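Support > Manuals > Plurix Two-Arm Bench Kit > Chapter 5

Category: Set-up guides, household tasks

5. Dish Handling: Setting Up and Running the Wiping Task

5.1 What to expect

The dish task asks one arm to hold a plate while the other arm picks up a sponge and wipes it. It is the hardest of the household tasks supplied with the Plurix kit. Plates are thin, smooth and easy to tip, and the sponge changes shape each time it is gripped.

Users often ask if the kit can take over dishwashing. At the current software level it cannot. The arms can work through a small set of known plates on a prepared table with a person present. Mixed loads, glassware, sharp items and baked-on food are outside the supported range. A person at a sink is faster in every case we have tested.

5.2 Before you start

Finish arm calibration (Chapter 3) and install the Clustent task package. Clear the table of anything not used in the task.

CAUTION: The arms and joint housings are not waterproof. Use a damp sponge only. Do not place an open container of water within reach of either arm.

CAUTION: Do not use ceramic or glass plates until the task has completed 20 runs in a row without a drop.

5.3 Checking the plate grip

1. Place one plate on the work surface with part of its rim over the edge of the tray or board. A plate lying flat gives the fingers no room to get under the rim.

2. Start the Leiva control panel and select Dish > Grip Test.

3. Set the closing force to level 2. Higher levels can make a light plate spring out of the fingers.

4. Jog the holding arm until the rim is between the fingers, then press Close. The fingers should take the rim from opposite faces, with the flat center of the plate left clear for wiping. 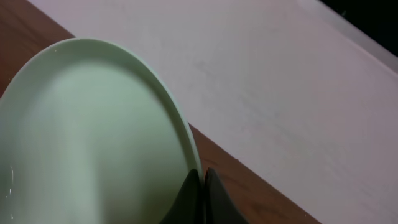
5. Press Lift. Watch the rim for slip. If the plate turns in the fingers, lower it, open the gripper and take a new grip closer to the middle of the near side.

6. Press Save Grip. The saved grip is valid for plates of the same size and rim shape only.

NOTE: Grip failures are more common on plates with no raised rim. If yours are of this type, expect to place the first plate by hand.

5.4 Laying out the table

1. Put the sponge tray on the side of the sponge arm and the plate tray on the side of the holding arm. Leave a clear strip of table between the trays.

2. Set the sponge on its tray with the scrubbing side up. Keep it near the side of the tray that faces the plates - the sponge arm has a short reach when the wrist is level.

3. Place the plates on or beside the plate tray. The package handles up to 5 plates in one session. Plates may overlap, but the one to be wiped first must have a free rim.

4. Route the arm cables so that they can move without catching on a plate or a tray.

5. Select Dish > Wipe and press Start. Keep one hand near the stop button during the first session.
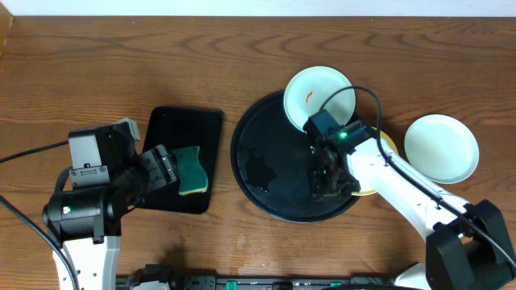
Figure 5-2. Sponge arm at left, holding arm at right, with trays and plates in the work area.

5.5 If a run does not finish

Sponge not picked up: move it back to its start position and repeat. A very wet sponge folds under the fingers.

Plate left tilted against the tray: press Pause, set it flat by hand, then press Resume. The software does not recover from this position on its own.

Run stops with code 600: the time limit has been reached. Check for a blocked cable, then restart from step 5 in Section 5.4.

NOTE: "Run complete" means the wiping motion has ended. The package does not inspect the plate - check each one yourself and rinse it before use.

Plurix Support, Zondville | Contact us | Back to top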